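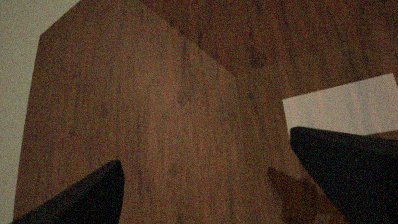 The Lenell cell is a simulated robot workcell used for testing how a two-finger gripper approaches and holds wooden furniture parts. It exists only as software. A virtual arm, a virtual gripper with a camera near its fingers, and a set of wooden objects are loaded together, and the cell renders what the wrist camera would see. The cell is maintained by the Comel project and it is named after the first test object, a cabinet-like block with one cut corner.

Although no metal part can wear out in it, the cell needs setting up and looking after in much the same manner as a physical one. Most of the work concerns the camera mount, the finger model and the contact settings.

Background

The cell was started as a side tool of the Trurkness simulator, which was made for larger arms and had no wrist camera. In the first version the camera stood on a fixed post, and the gripper covered the object at the moment of closing. The camera was moved to the wrist in September, together with a change of the finger model from flat pads to rounded tips. The old post camera is still in the configuration file, but it is switched off by default.

Setup

A new installation begins with the arm in its home pose and the gripper fully open. The user loads the scene file first and the object file second. If the order is reversed, the object is placed with respect to the world origin instead of the table, and it usually falls out of the work area in the first second of the run.

The camera is then attached to the wrist link. Its position is given as an offset from the flange, in millimeters, and its tilt is given in degrees. The standard values are an offset of 69 and a tilt of 34. With these values both fingertips stay inside the view at full opening, one at the left and one at the right, and an object between them can be followed until the gripper closes. When the object is very near, its faces may fill most of the view and little of the background remains.

Finally the user runs the reference approach, which is a slow movement of 100 steps toward the block. The rendered views are stored and compared with the reference set. The comparison uses a fixed random seed, 1843, so that the noise added to the views is the same each time.

Camera noise

The cell adds fine grain to every view. It is most easily noticed on plain light surfaces such as the walls. The level of the grain can be changed, but it should not be set to zero for training runs, as models trained on clean views have performed badly with real cameras. For checking the geometry, it is practical to turn the grain off for a short time and then to restore it.

Maintenance

Regular care of the cell consists of the following tasks.

Finger alignment. The two fingers are separate bodies joined to one drive. After an update of the physics library they can have different zero positions. The fault appears as one finger reaching the object before the other, and the object turns instead of being held. It is corrected by writing the same zero value for both joints and repeating the reference approach.

Contact settings. If the contact is too soft, the fingertips sink into the wood. If it is too stiff, the object shakes between the fingers. The Chatzigeorgiou test, a script which closes the gripper and holds for a fixed time, reports both faults. It should be run after each change of the time step.

Textures. The wood grain is stored as an image file and not generated. A missing file gives a flat gray surface without any warning in the log, and this has caused several false reports of a broken renderer.

Lighting. The default lighting is soft and rather dim. A stronger light makes the dark fingers easier to see, but the reference comparison will then fail and a new reference set must be recorded.

Known faults

When the camera comes very close to an object, the nearest surface can disappear from the view. The near clipping distance is too large in this case and must be reduced. A second known fault is that the gripper does not return to full opening after an interrupted run. Loading the home pose again solves it, but the drive must be reset before the arm.

See also

Trurkness simulator
Wrist camera calibration
Parallel gripper

This page was last edited on February 9, 2025.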